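Rivora Pattern Register: Progress Report to Flenik
Second reporting period
Submitted March 28, 2020
Prepared by Maj-Britt Viklund, project lead, Lund

Status

The project is on schedule for records and behind schedule for the public search page. Spending is within the approved budget. No change to the end date is requested. One change to the work plan is requested and is set out under Changes.

Scope of the period

The grant pays for a searchable register of printed decoration on ordinary household goods: tableware, trays, tins, oilcloth, shelf paper and similar. The register records the decoration and its layout. Makers and dates are entered where a mark or a dated catalog supports them, and the field is left blank where it does not. Work in this period covered cataloging, the term list, and transfer of records from the old card file into Plarkatari, the database adopted in the first period.

Records

The target for the period was 1,000 new records. The target was met. The register now holds 2,000 records in total, all of which have passed the first check (required fields filled, terms valid, no duplicate number). The second check, in which a different cataloger reads the record against the object or its source, is complete for tableware and trays. Oilcloth and shelf paper are still in the queue.

Records made from the card file took longer than those made from objects. The cards describe decoration in free text and were written by several hands. "Sprig," "spray" and "scatter" were used for the same layout on different cards, and in places for different layouts on the same card. Each such card had to be matched to an object or a catalog page before it could be entered. Cards with no match have been set aside in a separate list and do not count toward the total.

Term list

The term list was revised in June and has been stable since. The main changes are as follows.

Layout is now recorded separately from motif. A floral motif may be recorded as an all-over repeat, a scatter, a border, a center or a panel, and more than one value is allowed.

Rim and ground are separate color fields. Under the earlier rules they shared a field, which made it impossible to search for a colored rim on a white ground without also returning the reverse.

Flowers are named by species only when the drawing permits it. Otherwise the cataloger enters "flower, unspecified" with color and relative size. Catalogers had been entering "daisy" for almost any flower with separate petals, and these entries have been corrected.

Intermediate colors are entered as pairs, such as yellow-orange or blue-green. The list of permitted pairs is printed on the reverse of the cataloging sheet.

Floral motifs, small scale

Small floral prints are the largest group in the register and cause the most disagreement at the second check. The point of difference is usually whether the print is a scatter or a repeat. On a flat sheet this can be settled by finding the repeat unit. On a round piece the print may be trimmed before the unit completes, and the rule now is to enter "scatter" unless a full unit can be found on the object. Leaves are entered as a separate motif only when they differ in color from the flower. 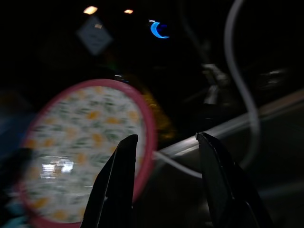 Small yellow-orange flowers with green leaves on a white ground, thick pink rim.

Database

Plarkatari was updated four times in the period. The import routine now rejects records with an invalid term instead of saving them with the field empty. The search index was rebuilt after the color fields were split. Response time on the internal search is acceptable.

The public search page is not finished. The remaining work is the filter panel, which does not yet handle paired colors: a search for yellow does not return yellow-orange. A correction has been written and is being tested on the tableware records.

Staffing

Two catalogers worked on the project throughout the period. Their hours were as planned. Training on the revised term list was given in Lund and the notes have been added to the cataloging manual.

Changes

We ask Flenik to approve moving the unspent travel line to database work. The visits it was meant to cover have been replaced by scans supplied by the lending collections. The total grant is unaffected.

Next period

Complete the second check for oilcloth and shelf paper. Finish testing the color filter and open the public search page. Review the list of unmatched cards and decide which are to be kept as unverified entries. Send the revised manual to Flenik with the next report.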